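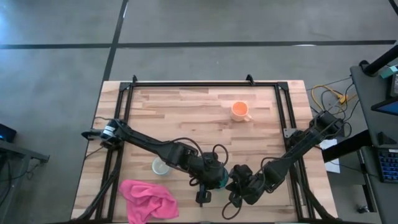 14 July 2022

Butcher-block finish trial, second round. Oil is the Trilex hardwax, same batch as in April. Offcuts from the Orellana order, mixed strips, sanded to 110 and wiped down with a damp rag to raise the grain.

Coat 1 on all pieces, thin, buffed off after 40 minutes. The darker strips took it evenly. The pale ones stayed patchy near the glue lines – probably squeeze-out that the sanding missed. Scraped piece 5 by hand and recoated; patches gone.

Water ring test, glass left overnight: faint mark on the single-coat piece, none on the pieces with 2 coats. Vinegar not tried yet.

End grain is still the weak point. It drinks the first coat and looks dull by the next morning. Vusano data sheet suggests thinning the first coat for end grain, but that is for their own oil and I don't want to mix systems.

To do: repeat with end grain sanded finer than the faces. Check lid on the Trilex can – skin forming on top. Rags go in the water bucket, not the bin.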